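Filling a Tiered Acrylic Stand for a Snack Table (Without Making a Mess of It)

Posted by Vivek Chaudhary, 11 July 2023

Every shop that sells clear acrylic risers will tell you they boost sales, save space and make anything look expensive. I have my doubts. I ran the snack table at the Kirnmont craft market through June, and what a stepped stand did for me was keep small packages from sliding under each other. That's worth something. It isn't worth a premium price, and it isn't worth the 77 "styling tips" I once scrolled through on a retail blog.

What follows is what I do now. It takes me 25 minutes with a cup of tea.

1. Clean the stand, then leave it alone

Clear plastic shows every thumbprint. Use a soft cloth, lukewarm water and a drop of dish soap. Skip the paper towels, and skip the window spray, especially anything with ammonia in it. I was sold a bottle of "acrylic reviver" once and couldn't see any difference between the half I treated and the half I didn't.

Carry it by the base afterward, or you'll be wiping it again.

2. Pick the table before you pick the snacks

You will see the table straight through the shelves. People forget this and then wonder why their stand looks busy on a patterned cloth. A plain brown top works fine. White is supposed to be the professional choice, but it shows crumbs and I don't believe customers care.

3. Sort by shape

The usual advice is to sort by color or by price. Try it with real packages and you'll end up with a tall carton hiding a flat bar. Sort by shape first:

Bars go in one trough, lying down.
Small boxes get their own tier.
Anything wide stays off the stand.

A wide box perched on a narrow ledge will tip the first time somebody bumps the table. Put it on the tabletop beside the stand.

4. Load one tier at a time

Start at the top and work down, so your sleeve isn't dragging over the rows you've finished. Leave a bit of space between packages. I know the theory that a packed shelf sells better. Maybe in a supermarket. On a small stand, a packed shelf means that pulling out one bar brings its neighbor along.
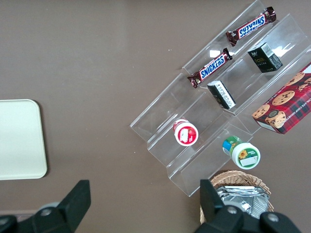
Snickers on the top tier, small black boxes on the middle one, shortbread lying across the right side of both.

5. Turn the labels, within reason

Stand where your customers will stand and look at what they'd see. Names should face them, and barcodes should face away. Check the little boxes in particular, as they're easy to set down with the wrong side out. I give this one pass before opening and one around lunch. Anyone who tells you to straighten the rows after every sale has never had a line at the table.

6. Refill from the back

Move the older stock forward and put the new behind it. If a trough is too shallow for that, just swap everything out and eat the old one yourself.

Do you need to buy one?

Try a couple of shoeboxes under a cloth first. If your packages keep slipping off, then get a stand with a raised lip on the front of each shelf. The lip is the only feature I'd pay for.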